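**Ticket 186 – printer on the Prakbridge floor keeps dropping off the network**

Right, back on this one! Thibault rang at 11 to say the Konitz had vanished again, halfway through a 74-page job. I gave it a fixed address, turned off its sleep mode and cleared the queue (24 stuck jobs, most of them the same invoice).

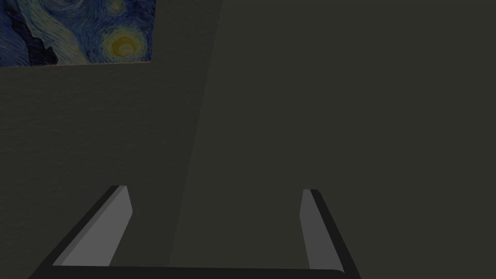
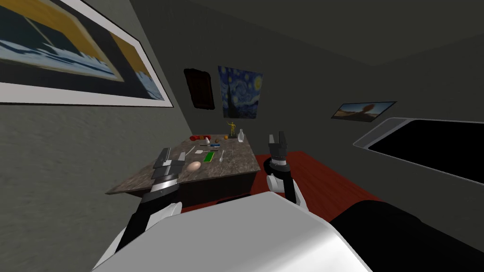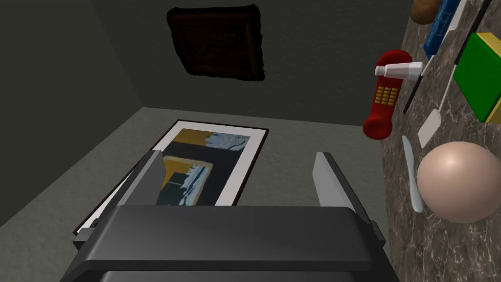
Test page came out fine from my laptop, but Amanuel's still gets "offline" – I think his is holding on to the old address. Will remove it and add it again after lunch. Leaving this open till then.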